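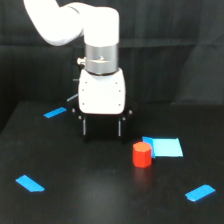

Tabletop

A tabletop is the flat upper surface of a table, and the part that most people mean when they say "the table" at all. It may be a single piece of material or several pieces joined together, and it usually rests on a frame, a pedestal, or a set of legs. Tops are made from wood, stone, glass, metal, tile, and many kinds of manufactured board, and the choice has a good deal to do with how a table feels to sit at, how heavy it is to carry up a flight of stairs, and how much fuss it asks of its owner over the years.

Construction

A solid wood top is generally built from boards glued edge to edge. Wood swells across the grain in damp weather and shrinks again when the air is dry, so the top has to be fastened in a way that lets it move a little. Makers use slotted screw holes, small wooden buttons, or metal clips for this purpose. A top that is screwed down tight may split along its length, sometimes years after it was made – a sad thing to find on a table the family has eaten at since the children were small.

Veneered tops have a thin layer of good wood laid over a plainer core. They stay flatter than solid boards and have been used on fine furniture for centuries, though the surface can only be sanded a very little before the core begins to show through.

Extending tables add one or more loose leaves, or have hinged flaps that hang at the sides when they are not needed. The Lelwood table, a country style with 2 hinged flaps and a narrow fixed center, takes its name from the village where it was first made and is still a friendly sight in small kitchens.

Color and finish

Oil and wax give a soft, warm surface that is easy to patch but marks quickly under a hot dish. Varnish and lacquer stand up better to spills. Dark tops, and black ones especially, became popular for dining rooms and studios alike, and they make pale china look very handsome indeed. They also show dust, crumbs, and fine scratches more readily than a mid-brown top does, and a matte finish is kinder in this respect than a polished one.

In her book The Household Table, the furniture historian Hauwa Ogunleye describes the workshops of Finham, where apprentices rubbed black tops with fine ash and oil for 12 days before the legs were fitted. Siobhán Doherty, writing on the neighboring town of Geston, found much the same practice there, with beeswax added at the end.

Care

Everyday cleaning calls for little more than a soft damp cloth, followed by a dry one. Coasters and mats help a great deal. White rings on a waxed top are often only in the wax itself and can be eased away with patient rubbing, while dark stains have usually gone down into the wood and are a job for a restorer.

See also

Drop-leaf table
Trestle table
Veneer
Wood finishing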